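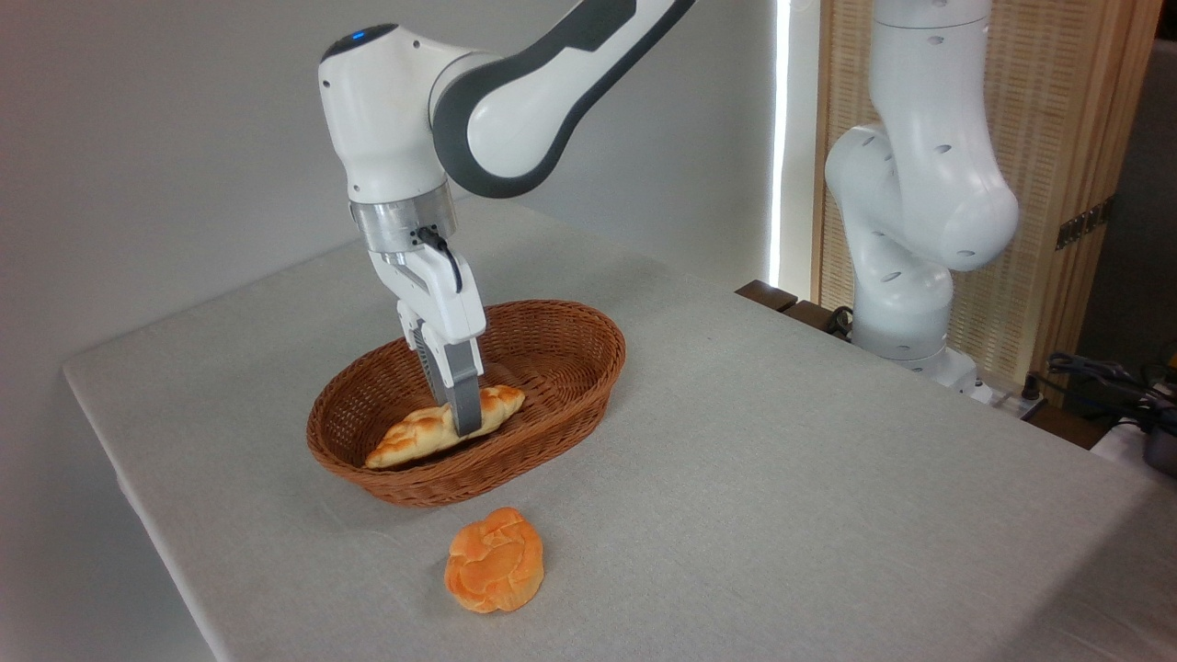

Bread baskets have received less attention in studies of household tableware than plates and bowls, although in many homes they stay on the table longer than either. In our interviews people spoke of the basket as the place where bread lives between meals, and they judged it mostly by fit. An oval shape was preferred for long loaves. The braided roll in Figure 1 lies diagonally in an oval wicker basket with a shallow, flared rim, and the round knotted bun has been left in front of it, directly on the cloth. Both placements were familiar to the people we spoke with. Several told us that small buns go on the cloth as a matter of course, and that only the larger bread is given the basket.

Figure 1. Braided roll in an oval wicker basket, with a round bun on the tablecloth.

4.2 Rim height and reach

The height of the rim came up in 20 of the 21 household interviews. A high rim keeps crumbs in but makes it harder to lift out a long roll without tipping the basket. A low rim has the opposite problem. Respondents who bought bread daily leaned toward low rims, while those who baked at home and sliced ahead of time wanted more depth. Two households kept one basket of each kind and changed them over for guests. Ranasinghe and Fuchs noted a similar split in their earlier work on fruit bowls, but the reasons given there had more to do with bruising than with reach.

Weave mattered less than we expected. We had asked about it in some detail, following the coding sheet drawn up by Insaurralde, and most answers were short. People described a tight weave as "easier to shake out" and an open one as "lighter." Few had a strong view on color. Where a view was given, it concerned the cloth: reddish or brown baskets were said to look right on gray or white linen and to get lost on a dark wooden table.

4.3 Bread placed outside the basket

We coded bread as "outside" when it rested on the cloth, a board or a napkin. The cloth was the most common of these at breakfast, and the board was the most common in the evening – a pattern that held in both the Clukum and Dasport groups. Asked why, respondents mentioned crusts. A bun with a firm crust was thought to do no harm to a tablecloth, but anything glazed or filled was moved to a plate. One respondent in Dasport said that a bun on the cloth was simply the next one to be eaten.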